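The Long Way Around a Sock

I spent three days with the people teaching a robot to do laundry, and I came home with opinions about software

The first argument I walked in on was about the word "done."

Jhair Escobar had it up on a big monitor, highlighted in yellow, and he was getting pretty worked up about it. Done, he kept saying, done according to who? Across the desk Regula Wieser was eating a pear and letting him tire himself out. Their robot had just spent a good chunk of the morning on a load of towels, and its planner had declared the job finished with one hand towel still stuck up against the back of the drum. The planner thought it was done. Jhair thought it was done when he wrote the planner. The hand towel had other ideas.

I should back up. I'd come to Godach, a small software company on the second floor of a former shoe warehouse, because I wanted to know why a machine that can see in the dark and never gets bored still can't do my laundry. I hate laundry. I have hated it since college, and I figured I'd be writing a story about hands. You know, fingers, grip, soft things being hard to hold. And sure, there was some of that! But I got maybe one afternoon of hands. The rest was code, logs, and grown adults arguing over what counts as a basket.

Godach doesn't build robots. They buy the arms and write what goes on top, a stack they call Paraven. Three big pieces live inside it. One looks at the camera pictures and decides what's where, one decides what to do next, and one turns that into motion, many times a second, without hitting anything expensive. Everybody there works on one of the three and is quietly sure the trouble comes from the other two.

Regula runs the middle one, the planning. She came from airline scheduling, which sounded like a strange jump to me until she explained it over lunch (lentil soup from the place downstairs, very good, too much cumin). In scheduling you have a big tidy plan and then weather happens. In laundry you have a small tidy plan and then a pillowcase happens. Her old planner would write out the whole job ahead of time: go to the machine, open the door, reach in, grab, lift, drop in basket, repeat, close the door. It looked great on a slide. Then a sleeve would come out with two other things knotted to it, and the plan would march along to a step that no longer made any sense.

So last November they threw it out. She told me this the way people tell you about a divorce they're happy with.

What they have now is closer to how I'd do it, if I were paying attention. The planner only commits to the next couple of moves. After each one it asks for a fresh look, compares what it sees with what it expected, and picks again from a menu of little skills. Reach. Pull. Shake. Let go. Look again. "Look again" is the one it uses most by a mile, and Jhair is a bit embarrassed by that, since every look costs time and he's the one who gets asked about time when visitors come through.

I asked to watch a run, and I think I'd expected a hum of activity, the room gathering. Jhair just typed something and went back to his chair. Most of the people watching a robot here are watching a text window. Lines scroll up, some gray, some orange, and they read them the way my dad reads box scores.

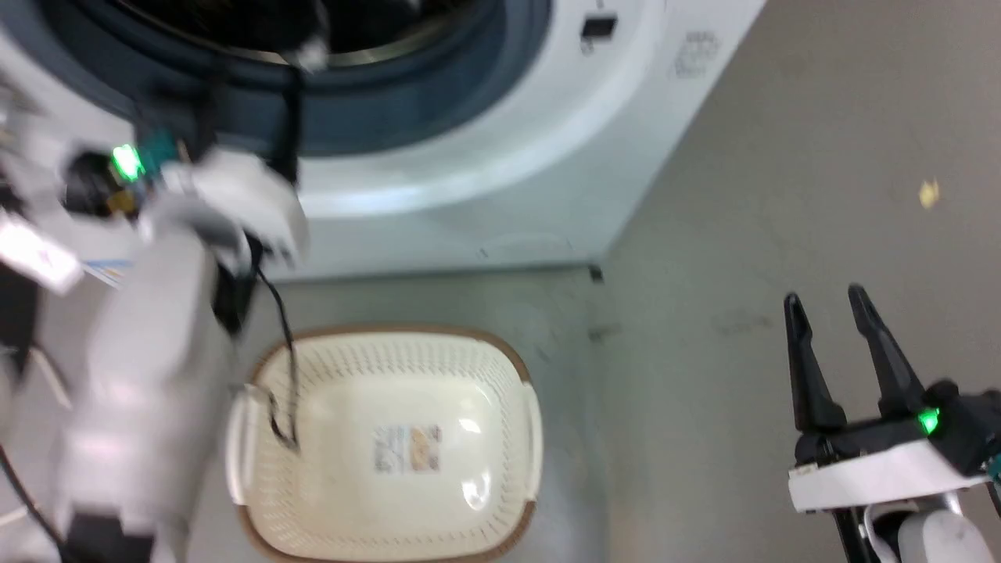

The orange lines are where perception and planning disagree, and there are a lot of them, because the inside of a washer is a miserable place to be a vision system. I hadn't thought about this at all. It's a dark round hole with a shiny metal wall, and the thing you're looking for might be black leggings. Eusebio Palomino, who owns the perception side, has been fighting that hole for most of two years. He's tall and soft-spoken and talks about the drum like it's a neighbor who plays the trumpet.

"People ask me if it can tell a shirt from a towel," he said. "I don't care if it's a shirt. I want to know if there's something to grab, and if it's attached to something else."

He showed me what his model puts out, and it's nothing like those pictures with a neat box around every object. It's a kind of heat map, smeary and pinkish, where bright spots mean "a finger could probably get hold of this." No names for anything. He used to have names. The first version sorted things into clothing types and he was very proud of it, and it was wrong in ways that mattered, like confidently calling a wad of sheets one sock. Dropping the names made it better at the job and much worse at demos, and I could tell he still minds the second part a little.

His other headache is the arm itself. When an arm reaches toward the door it tends to block the exact spot the camera would like to see, and when it's moving fast the picture of it goes to mush. For a long time the system would treat its own blurry forearm as something new that had shown up in the room. It would stop, think about that, and carefully plan a path around itself. Eusebio found the footage hilarious. Jhair didn't. The fix was plain enough: the software already knows where the joints are from the motor readings, so it can draw the arm into the picture where it ought to be and ignore those pixels. Plain, but it took them a whole summer, mainly because the camera clock and the motor clock didn't agree. They were off by 16 milliseconds. That doesn't sound like anything! On a quick reach it put the pretend arm clearly to one side of the real one, like a badly printed newspaper.

I got fond of that story and asked everyone I met about their clocks. Everyone had one. It's a field with a lot of clock stories.

On my second day I sat with Thanakorn Sangkhawat, who does control, the bottom layer, and who had the only desk in the place with a plant on it. He's less interested in what the robot believes than in what it does with its elbows. The skill I watched him tune was the pull, where the gripper has some fabric and has to drag it out past the rubber ring around the door. Too gentle and it stalls. Too strong and it can yank the whole robot's posture sideways, or tear something, and they've torn plenty (there's a bin of victims under a table, and I recognized the same brand of undershirt I buy).

What he's done is give the pull a sort of patience. The controller tracks how hard it's working, and if the effort climbs without the hand getting anywhere, it eases off, wiggles, and tries again at a different angle. He has a file of settings for this. I counted on his screen a grand total of 2 that he actively changes, and he says all the others are there to make people feel in control. He'd been nudging one of them up and down all morning. I asked how he knew which way to go, and he said you get a feeling, and then he looked slightly ashamed, as if he'd admitted to reading horoscopes.

That's where Usuga comes in, the tool I ended up liking best of anything I saw. It's a replay program. Every run gets recorded, the pictures and the joint positions and what the planner was thinking at each step, and Usuga lets you scrub back and forth through it like a movie. You can stop at the bad moment, swap in a new version of one piece, and ask what it would've decided given the very same view. They keep a set of 515 recorded runs that every change has to get past before it goes near the hardware. Some of those are famous in the office. There's one everybody calls the Bathrobe, and when a new build survives the Bathrobe, someone rings a bicycle bell.

The catch, and Regula was the one to bring it up, is that a replay can only tell you about the first different decision. After that the recorded world and the new plan part ways. If the new planner would've pulled left, well, the recording shows a pull to the right, and there's no footage of what the towel would have done. For that they need either the real robot or a simulator, and cloth in a simulator is still pretty goofy. They use one called Jisow. I watched a simulated bedsheet sink slowly into a simulated floor, and Thanakorn closed the window without a word.

I wanted a skeptic, so I called Alasdair Haldane, a retired controls engineer who spent most of his career on bottling lines. I was hoping he'd be grumpy and he was, wonderfully. His complaint is that folks in this corner of robotics keep making the software smarter when they could make the job easier. Put a light in the drum. Use a bright liner. Bolt the basket down so it's always in the same place. On his lines they'd never have asked a machine to go find the bottle.

I took that back to Godach on day three, feeling like I had a real zinger. Regula nodded all the way through it. She'd love a light in the drum, she said, but the people she's hoping to sell to already have washers, and they've got baskets too, and they kick them around. The basket is the part she'd been working on that week, as it happens. Paraven used to look for it once at the start of a job and remember the spot. Now it checks before each drop, and if the basket has moved too far to reach, it stops and asks a person for help. There's a whole separate quarrel about how it should ask. Jhair wants a chime. Eusebio can't stand the chime.

As for "done," they did sort that out while I was there, more or less. The planner used to quit when perception reported nothing left to grab. But nothing to grab and nothing in there are two different statements, and one gray towel lying flat on gray metal is enough to fall between them. So now, before it signs off, it has to turn the drum part way by hand and look again, and then once more. Jhair pushed the change on my last afternoon and ran the replay set. It took roughly 900 seconds, and in that time Regula finished another pear and I learned far too much about Thanakorn's plant.

The bell rang for the Bathrobe. A different run failed, one that had been passing for months, and Jhair already had it open in Usuga, dragging back to the start, when I went to find my coat.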